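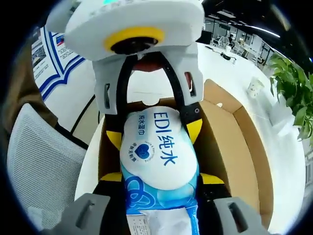 Paquete de toallitas húmedas sobre una caja de cartón abierta, en una mesa blanca redonda.

Conservación de consumibles de limpieza en el taller y la cocina

Toallitas húmedas. El paquete se guarda tumbado, con el cierre hacia abajo, para que el líquido no se acumule en el extremo opuesto. Si el adhesivo de la solapa ha perdido agarre, se limpia el borde con alcohol, se deja evaporar y se cierra con una pinza ancha. Una vez abierto, conviene anotar la fecha en el envase con rotulador permanente.

Cajas de cartón. Sirven para el repuesto cerrado, no para envases empezados. El fondo se refuerza con dos tiras de cinta de papel cruzadas - la cinta transparente se despega antes en locales húmedos. No se apoyan directamente en el suelo; bastan 2 listones de 13 mm para que circule el aire.

Bayetas de microfibra. Lavado a 40 grados, sin suavizante y separadas del algodón. Las que han tocado grasa mineral no vuelven a la cocina. Natália Tóth les corta una esquina y así no se mezclan en el tendedero.

Estropajos. Aclarar, escurrir y dejar de canto. Los de fibra verde rayan el metacrilato y los esmaltes blandos; en esas superficies se usa la cara de esponja.

Pulverizadores. Si el gatillo pierde presión, se desmonta la boquilla y se sumerge una noche en vinagre de limpieza. El vinagre y la lejía no deben coincidir nunca en el mismo envase, ni siquiera como resto. Las boquillas Gako y Orka tienen rosca distinta y no son intercambiables.

Rollos de papel. En soporte vertical, lejos del fregadero. El papel de taller suelta menos pelusa que el doméstico y se reserva para cristales y piezas que vayan a pegarse.

Etiquetado. Nombre del producto, dilución y fecha. La tinta de rotulador sobre polietileno se borra con disolvente; Vlasta Danko la cubre con cinta.

Última revisión: 3 sep 2000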